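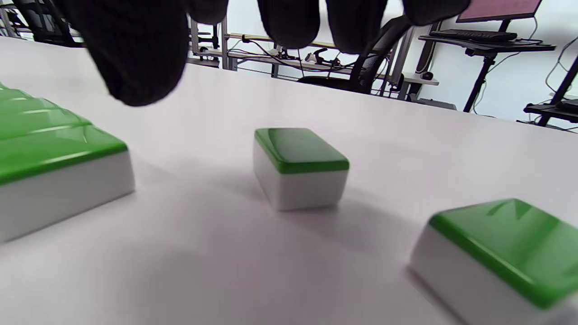 # Irero tabletop station

The **Irero tabletop station** is the bench we use at Khosravi for recording people as they pick up, push, line up and stack small things by hand. It has a white table, an aluminum frame with the cables on it, a set of Irero handheld grippers, a screen on a pole and a computer running Cunix. I've looked after ours for a good while now, so this article leans heavily on our own setup. If yours came with the older Carkico frame, most of it still applies, and I've put the differences near the end.

I'll stick to the station itself: putting it together, keeping it running, and fixing the things that break. The grippers have a page of their own for firmware, and I'm not going to repeat it here (it's long, and I didn't write it).

## Parts

**Table.** Plain white and matte. We tried a shiny one early on and the reflections from the windows drove the tracking crazy every sunny afternoon. Any flat table will do as long as it doesn't rock. Put your weight on each corner before you start anything else!

**Frame.** Extruded aluminum bars, bolted at the corners, with a rail across the top and a lower shelf. The rail carries the overhead camera and the cables. The shelf is where the handhelds live when they're not in use.

**Handhelds.** The gripper tools themselves, each on its own cable. They're black, they're lighter than you'd expect, and they'll survive being put down hard, but a drop onto the floor usually means a new fingertip and a recalibration.

**Screen and keyboard.** On a pole stand behind the table, so the operator can glance up without turning around. Cunix fills the screen with a solid color to show what state it's in, and puts a little block of text on top if it wants to tell you something.

**Work pieces.** Ours are mostly the green-and-white blocks, which look a lot like giant mahjong tiles. They're a nice size for the grippers, and the green top on the white body means you can tell from across the room which way up one is lying.

## Setting up

### Table and frame

Set the table first and bring the frame to it. I did it the other way around the first time, and spent a whole morning nudging a heavy table by a hair at a time with my hip. Once the table is where you want it, put a strip of tape on the floor at each leg. People lean on it, chairs bump it, and the tape saves you from arguing later about whether it has moved.

Bolt the frame loosely, stand it up, check it with a level, and only then tighten everything. Go around the corners twice. The bolts you did first always seem to have a little more turn in them by the time you get back.

Leave enough room behind the table for an office chair to roll through. You'll be back there more often than you think, usually on your knees, looking for a plug.

### Light

Daylight is lovely, and it's also a pain. We keep the roller blinds down all day, even when it's gray out, and leave the ceiling lights on the same setting from morning to evening. Soft shadows under the pieces are fine. What you don't want is a hard bar of sun creeping across the table during a long session, so walk around the room at different times of day before you settle on a spot.

The glossy tops on the blocks will always throw a bit of a highlight. I used to fight this with sprays and matte tape (the tape left gum on everything, please don't), and in the end Houshang Ansari told me to leave them alone and look at the recordings. He was right. The tracking had no trouble with them at all.

### First calibration

1. Clear the table and wipe it.
2. Turn on the computer and let Cunix come all the way up before you plug in a handheld.
3. Plug in one handheld and open and close it fully, slowly, 3 times.
4. Set it on the calibration mark and hold still until the screen changes color.
5. Repeat with the next one.
6. Put a single block in the middle of the table and pick it up with each handheld in turn.

If step 6 feels wrong in your hand, it'll look wrong in the recording. Go back to step 3. I know it's tempting to press on and sort it out later, and I've done exactly that, and lost a day's work to it.

## Daily care

Mornings are quick. I wipe the table with a barely damp cloth, wipe the blocks with a dry one, look at every fingertip, and run the opening and closing check on each handheld. With a cup of coffee in the other hand it takes me less time than it takes the computer to finish its updates.

Lint is the sneaky one. If your operators wear knit gloves, and ours often do, fibers come off on the fingertips and get dragged into the hinge. You won't see it at first. You'll just notice that the gripper closes a touch slower than it did, and then one day it stops short. A soft toothbrush fixes it. Brush outward, away from the hinge, and don't blow into it with canned air, which packs the fluff in deeper!

Once a week I also do these:

- snug up the bolts on the top rail
- clean the camera lenses with a proper lens cloth
- check the floor tape against the table legs
- roll the chairs away and vacuum under everything
- count the work pieces back into their bin

## Cables

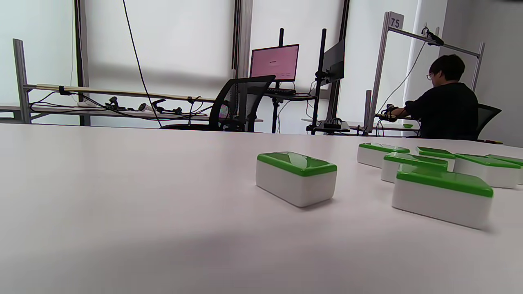 Cables cause more lost sessions on this station than every other part put together, and I include the computer in that. Each handheld needs enough slack to reach any corner of the table, and all that slack has to go somewhere when the tool is parked. We've tried hooks, spiral wrap and a very expensive spring thing that pulled the tool out of people's hands. What we have now is simple: the tools go back on the lower shelf of the frame and the cables pile up next to them. You can see what that comes to over on the left, black loops all along the shelf with the handhelds sitting among them. It looks awful and it works pretty well, with one rule, which is that you lift a tool straight up and let the loops fall off it. Yank it sideways and you'll take its neighbor along for the ride.

Watch the last few inches before the plug. That's where the wire bends every time somebody reaches across the table, and it's where ours have all failed so far. The usual sign is a handheld that drops out when you turn your wrist and comes right back when you straighten it. Don't wrap it in tape and hope. Swap the cable, label the bad one, and get it out of the room so it can't find its way back onto the shelf.

The thin cable from the overhead camera hardly ever moves, so it lasts much longer. Leave it a gentle drop down to the desk. If you pull it tight along the rail it'll tug the camera a tiny bit out of line, and you'll be wondering for a week why your calibration won't hold.

## Repairs

### Fingertips

Fingertips are meant to wear out. I swap a pair at 400 recorded sessions or whenever I can feel a flat spot with my thumb, whichever comes first. Always change both tips on a tool together. A new one facing an old one will twist the block as it closes, and it's just enough of a twist to ruin a neat row.

Two small screws hold each tip. They're soft, they strip easily, and the driver that ships with the kit is a little too small for them, so buy a better one and tie it to the frame with string. (Mine is tied on. It's still gone missing once.)

### Loose hinge

Wiggle the jaw with the tool switched off. A bit of play is normal, but if it clicks, the pin has worked loose. Push it back, add the smallest dot of thread locker you can manage, and leave the tool alone overnight. Then calibrate again from the start.

### Cunix error 1297

This one scares new people, because the message fills the screen and the text is no help. It means the computer has seen a handheld connect twice without seeing it leave. Nine times out of ten it's a tired cable. Unplug every handheld, wait until the message clears, and plug them in one at a time. When the message comes back, the one you just plugged in is your problem.

If it comes back with nothing plugged in, restart the computer. If it still comes back after that, look at the hub under the desk. Ours got kicked in March and had a cracked port that nothing but a flashlight would show.

## Older Carkico frames

The Carkico frame has a shorter top rail and no lower shelf, so the handhelds hang from clips. The clips are fine until the springs get weak. You can bolt a shelf on with ordinary corner brackets, and I'd do it before you bring in the first operator.

Its camera mount is different too. It slides, where the newer one locks, and it will slowly creep toward the middle of the rail with the vibration from the table. Put a pencil mark on either side of it and look at the marks each morning. The calibration steps are the same for both frames.

## Spares to keep on hand

Around a dozen fingertips, a couple of handheld cables, a spare hub, hinge pins, frame bolts in the right length, floor tape, lens cloths and toothbrushes. Order the cables early. They've been the slowest thing to arrive every single time I've needed them, and the ones from other suppliers fit the socket but are too stiff for a whole session of wrist work.

## See also

- Irero handheld: firmware and pairing
- Cunix screen colors
- Block care and storage

*Last checked against our own station on 15 Dec 2021.*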